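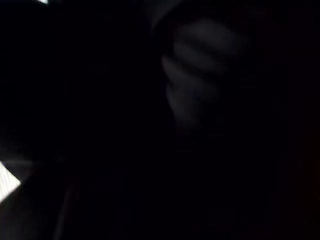

The open day at Tomar began at nine and I was the first to sign the sheet. The form wanted name, employer, purpose of visit. I wrote Clurnolville Linen Service and, under purpose, procurement. The demonstration room was at the back of the building, past a row of offices with their doors shut. A monitor on a stand carried the view from the wrist of the arm, and when I came in it was nearly all black. A hard white wedge stuck in from the left side, and higher up there was a stack of dim gray segments that could have been fingers, human or otherwise. I looked at it longer than I needed to. Adeel Soomro came over, shook my hand, and asked whether I had found parking.

I said I had come by bus. He said the bus was reliable. Then he typed something, and the arm lifted a few inches and stopped.

The system was called Ganano. I had read the data sheet on the ride in. It listed a duty cycle, a payload, a supply voltage, and a line at the bottom that said performance on mixed garments was under evaluation. The line had been there in January, when the first version of the sheet reached our office, and my supervisor had underlined it in pencil. Her instructions to me were short. Watch it work. Write down what it does. Do not agree to anything.

By half past nine there were other visitors, most of them from Pikodstead itself, a few with children. Steinar Bjarnason stood next to me with a notebook the same make as mine. We looked at each other's notebooks. He had driven 224 miles, he told me, and would be driving them again that night. His firm did hotel work, towels mostly. Towels, in his view, were a solved problem, and he had been sent to find out how unsolved the rest was.

Soomro gave a talk that lasted 15 minutes. It covered grip force, the rate at which the cameras were read, and the definition of a completed pick. A completed pick, for the purposes of the trial, meant that a garment had left one place and arrived at another and that the gripper had then let go of it. He repeated the last clause. Earlier versions had been weak on the last clause.

A boy asked if it could fold. Soomro said no. The boy asked if it would be able to later. Soomro said that folding was a different contract.

He put out the first garment himself and stepped back behind the tape. It was teal-green, soft, possibly fleece, and it lay on the wood grain in the state clothes are in when someone has taken them off in a hurry. The arm came down slowly. I wrote: approach steady, no hesitation. The finger was dark and ribbed all the way down, and its tip went into the middle of the fabric so that the cloth rose around it in tight pleats. A small pale metal end stuck out of the folds just under the tip. Bjarnason leaned toward me and said "drawstring." I said it could be a zipper pull. He wrote down drawstring. I wrote down both, with a slash between them.

Hardware on garments is most of my job. A snap or a toggle will go through a tunnel finisher a hundred times and on the next pass take a piece out of the belt. At Clurnolville we have a drawer for what we find in the traps, and I have been responsible for the drawer for 5 years. I wanted to know what the gripper would do with the metal. I wanted it more than I had expected to, on a visit where I was to agree to nothing.

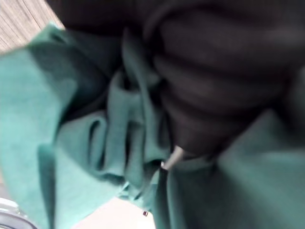

Second session

They broke for coffee and I stayed in the room. The arm was parked with its finger pointing at the floor. Soomro was at the keyboard, entering the results of the first session, and I asked him how the gripper told metal from cloth.

"It doesn't," he said. "It closes until the current goes up. Then it stops closing."

"So a zipper is the same to it as a thick seam."

"At present."

I asked if I could have that in writing. He thought about it, took a sheet of paper, wrote the sentence out in block capitals, and signed it. He dated it 2nd April. I have been on a number of these visits and had never been handed anything except a pen.

The rated life of the finger pads was 3000 cycles, he added. They were on the third set. The first set had been changed early because he did not like the sound it made. I asked what sound. He looked at the arm — he seemed to be checking whether it was listening, though it was powered down to hold — and said it was a kind of click, and that the logs showed nothing.

"But you changed them."

"I changed them. I put it down as routine."

The others came back with paper cups. The second session was transfer to a basket. The basket was white plastic, with a lattice of small triangular holes, an ordinary household one. Black cloth already lay in the bottom. The garment this time was dark charcoal, thick, a sweatshirt by the look of it, and the arm held it by a pinch so that the lower end bunched up into something like a twisted sleeve. It hung there over the black pile, almost touching. Its shadow lay blue-gray across the inside of the rim.

I had my pen on the line for release. I noticed that I was holding my breath, and that Bjarnason was too, and that the boy had come up to the tape and put one shoe on it.

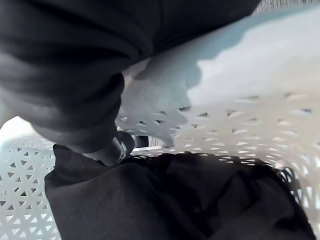 Bjarnason's opinion was that the drop height was right and the dwell was too long, and that he would not pay for the dwell. At his plant a person would be on the next item by now. He gave this in a low voice, facing forward. I asked how long the person had been at his plant. He did the subtraction on his fingers and said she had left, as it happened, before the winter.

Soomro did not touch the keyboard. He had his head turned a little to one side, the way a mechanic stands next to an engine with the hood up. I listened as well. There was the fan in the cabinet, and a cup being set down, and under those a small dry noise that might have been the gripper or the tape lifting off the floor under the boy's shoe.

I wrote the time in the margin. Then I turned to the page where I had put his signed sheet, and in the space beneath his sentence I wrote: pads, third set, ask again.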